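Burkarum Opens Its Reading Rooms to the Whole Neighborhood

The Burkarum Library is throwing open its doors this April, and we could not be happier to share the news! After a long winter of painting, shelving and more than a few late evenings, the old Lappalainen building has six small reading rooms, a local history corner and a lending collection of 1,592 books (with more boxes still waiting to be unpacked).

Anyone who lives or works in town can sign up for a free card at the front desk. Cards are good for both the Burkarum and Tarkov Street branches, and you can return a book to either one.

"People kept stopping at the door all winter to ask when they could come in," said Sheyla Giraldo, head librarian. "One man brought back a cookbook he borrowed before the old branch closed. We were so glad to see it again!"

The rooms are open to book clubs, homework groups and anyone who wants a quiet hour with a novel.

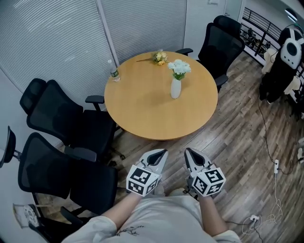 Groups can book a room for up to two hours at a time, and snacks are welcome as long as the lids stay on the drinks. The first public event is a Sunday story hour at 10 a.m., with room for 40 children and their grown-ups. Sign up at the front desk.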